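Droltura, series two: where we are at the end of February

Casting is finished and I could not be happier with it. We had 586 applications for the new series, up from a few dozen last time, and Flumau's team watched every audition tape. The final line-up has singers, a ventriloquist and a pair of sisters who do close harmony while roller skating. Wait until you see them!

Your second grant payment has gone on the studio booking at Viter, the lighting hire and judges' fees. We have spent 67 per cent of the budget so far, which is where the plan said we should be. Costumes came in a little over and travel a little under.

Three episodes are shot. The first is with the editor, and the rough cut of the opening number made the whole office cheer. Sperling has the music rights in hand for all but 2 songs, and we have spares ready if those fall through.

Still to do: the live final, the voting system test and the trailer.

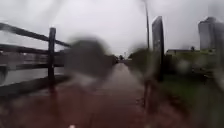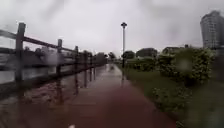
Santino Cabral has read the draft and asks that the voting test be moved ahead of the trailer, as he would like the phone lines proved before any date goes on air. He also wants the skating sisters in episode one.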